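Farham Public Speaking Equipment
Home > Lecterns > Folding and travel > The Kumsa

The Kumsa Folding Lectern

From $993
With Terel road case and mic kit: $1,269
Weight: 31 lb
Top finishes: walnut stain, natural, black
Ships from our shop. Next batch leaves in September.

The Kumsa is a full-height lectern for candidates, office holders, former office holders who haven't noticed yet, and anybody else who has to say a few words and has brought eleven pages. It folds flat, goes in the back of a hatchback, and stands up in a parking lot in a moderate wind. We've sold it to city councils, a county assembly, two governors' advance teams and one retired senator who wanted it for his kitchen.

Ibsa Teshome drew the first one after a long season of carrying other people's lecterns for a living. The ones he carried came in two kinds. There was the hotel kind, which weighs as much as a piano and has the hotel's name on the front, so that every photo of your big announcement is also an ad for the breakfast buffet. And there was the wire kind, which is a music stand with ambitions. He wanted something that looked like it belonged to a government and could still be carried up a flight of stairs by a press aide in dress shoes.

What it's made of

The front panel and reading top are Zindudwood, our own pressed board with a real wood face. It takes a knock well and doesn't go shiny under TV lights. The legs and the folding spine are steel tube, powder coated black. The feet are rubber and wider than they look. If you've ever watched a speaker lean on a lectern with both elbows during a question about parking fees, you'll know what the feet are for.

The reading top tilts and locks in place. It has a lip at the bottom deep enough for a binder, a stack of loose pages or a tablet, and a shelf underneath for water, glasses and the speech you decided against. The shelf can't be seen from the audience side. Past customers have kept sandwiches there.

The front panel

Each Kumsa comes with a blank front panel held on by magnets. You can order it with a seal, a slogan or a name, and you can order more panels later, when the slogan changes. Please check the spelling before you approve the proof. Saron Berhe reads every proof that goes through the shop and will write to you if something looks wrong, but she can't tell whether you meant "Forward Together" or "Together Forward," and at this point we suspect the campaigns can't either.

Seals have to come from an office entitled to use them. We do ask for a letter. People have tried.
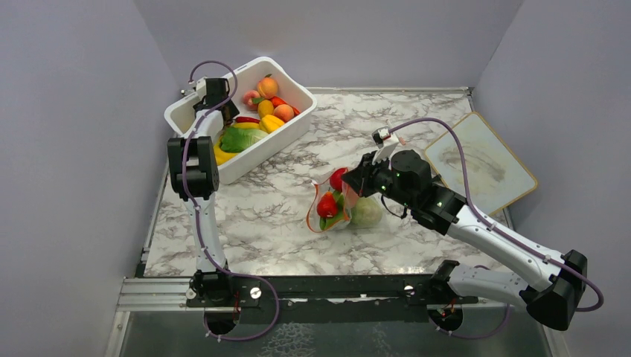
Two robot arms at a marble-patterned tabletop, the left gripper pointed down into a white plastic bin.

Height and who it fits

The spine adjusts with a hand lever on the back, and it moves quietly enough to use between speakers without the microphone picking it up. This matters most at events with a long program, where the tall deputy is followed by the short minister and then by a schoolchild with a poem. A step is sold separately. It slides under the front panel and stays out of sight, and we won't tell anyone who bought one.

Sound and light

The base model has a cable channel up the spine and a blank plate on top where your own microphone goes. The mic kit adds two gooseneck mounts with foam covers, a small reading light and a battery pack for the light. The kit doesn't include a speaker or amplifier. We mention this here in plain words because Mihret Shiferaw, who answers the phone, would like to stop mentioning it on the mornings of rallies.

The reading light has one brightness. Earlier versions had a dimmer and speakers played with it.

Setting it up

Stand the folded unit on its feet with the lever facing you. Pull the legs apart until the brace clicks. Raise the spine, lock the lever, drop the top onto its pins and put the panel on last. One person can do it, though in our experience four will offer advice. Folding it is the same thing backward. Take the panel off first or it will come off by itself, usually onto a foot.

The Terel road case

The Terel is a padded soft case with a stiff base, wheels, and a side pocket that holds 2 spare panels. It has no logo on the outside. Advance people asked for this, as they prefer not to wheel the candidate's name past the other side's hotel. The case fits the Kumsa and nothing else we make. If you have one of our older fixed lecterns, Mihret can tell you what to do, and it involves a blanket.

What customers have written

"Used it for an eightieth birthday tribute to our former mayor. Nine speakers, all of whom promised to be short. The lectern held up better than the cake."
Nga Phan, event planner

"Good solid thing. The walnut is darker than on the website. My boss thinks it makes him look statesmanlike so I've let it go."
Fuad Kassa, press office

"Lost a star for the light, which runs down if you leave it on in the case. I left it on in the case."
Name withheld by request

Care

Wipe with a damp cloth. Don't use furniture polish on the black finish, as it leaves a smear that shows up in photos. Campaign stickers come off Zindudwood with warm water and patience. Coffee rings come off if you get to them the same day. Fist marks don't, but they're covered under the warranty the first time.

Returns

Blank lecterns can come back unused within the month for a full refund, less shipping. Custom panels can't be returned. This includes panels ordered on the strength of an early lead.

Options and parts

Extra blank front panel
Custom front panel, printed
Step, low
Step, less low
Spare feet, set of four
Replacement top, any finish
Terel road case on its own

Prices for parts are on the order form. For batches, long-term loans or anything with a flag holder, call the shop before noon and ask for Mihret.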